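Javard hand capture kit, long-ish review
Posted 2019-07-22 by Cuiping Feng

Writing this fast between other jobs so excuse the state of it.

Short version. Good glove, decent tracking, horrible cable, manual written by somebody in a rush (I can talk). We bought one to record hand movements for teaching a gripper to sort soft and awkward things. Paid 943 for the full kit with the marker mount. Not cheap. Cheaper than the Caritz one we looked at first, and that didn't include any software at all.

What you get

One right-hand glove, black. Marker mount for the back of the hand. Cables. A licence code on a slip of paper, don't bin it like I nearly did. No camera, you bring your own. No left hand glove either, they say September for that. No hub in ours, so budget for one with its own power supply. Ours ran badly off the laptop ports, dropouts every few minutes, fine since.

Setting up

Install took 20 minutes, most of it the driver. Then calibration: flat hand, fist, pinch each finger to the thumb, done. Repeat for every new wearer, no way to save a profile that I could find. Fu in our office says there is a config file you can copy by hand. Haven't tried.

Print size for the markers matters more than the manual lets on. I printed the first lot with "fit to page" ticked and all the positions came out wrong, hand floating well above the table on screen. Half a morning gone. Print at 100%, measure with a ruler, stick to something stiff.

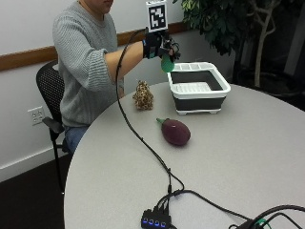 Grip data is the bit I care about most and it's good. Finger bend comes through smooth, very little lag, and you can see on the graph the moment the fingers close. Big chunky shapes are easiest. The green toy fruit held over the basin is a nice one, you get a clear hold and a clear let go. Thin stuff is worse. Tried a teaspoon and the thumb reading wandered all over. Also no pressure sensing on this model, only bend, so squeezing hard and holding gently look much the same in the file. Worth knowing before you pay.

Comfort

OK for a short session. After that the fingers feel stiff and you start moving oddly, which ends up in your recordings. We swap over after 17 minutes or so now and the takes are better for it. Push your sleeve up first, a loose cuff gets in among the wiring. One size only. Small hands will have baggy fingertips, I do, and the little finger sensor slides round on me.

You can't wash it either. Wipe only. Hmm.

The cable

Right. It's wired and the wire is long and it goes wherever it likes. It runs from the wrist, over, down across the table and back to the hub, and if you're not careful it drags through whatever you are picking up. Leave plenty of slack and keep the hub near the edge, out of the reach area. I asked Javard about a wireless version and got a polite reply that didn't answer the question.

Plug at the glove end feels a bit weak to me. No failures yet. I'd pay extra for a spare and they don't sell one.

Tracking

Depends on the camera seeing the marker. Cube type is far better than a single flat card if you turn your wrist a lot, as there's normally one face towards the lens. Reaching down into a container is the real test. With the hand high and fingers curled over the rim it holds on nicely. Go deep with a tilted wrist and it can lose you, then jumps when it finds you again. The software flags those bits in orange so you can cut them, that's well done. Matte paper if you can, gloss gives glare.

Lost tracking on 3 takes in our last batch, all of them my fault for leaning over the marker.
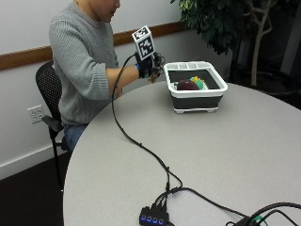 Software and support

Plain but it works. Record, stop, name it, next. Export to CSV is fine, the other format crashed on us untill the update. No undo when you delete a take!! Be careful. The preview window can't be made bigger, so on a small laptop you're squinting.

Support is by email through Pradthorpe, who handle UK orders. Replies next day, friendly, knew the product. They swaped a faulty mount without any fuss.

Would I buy again

Yes, with the cube mount, and with gritted teeth over the cable. If you need both hands, wait. If you need pressure, look elsewhere. For one-handed picking and placing it's the best I've used at the price. Will add a note when the left hand turns up.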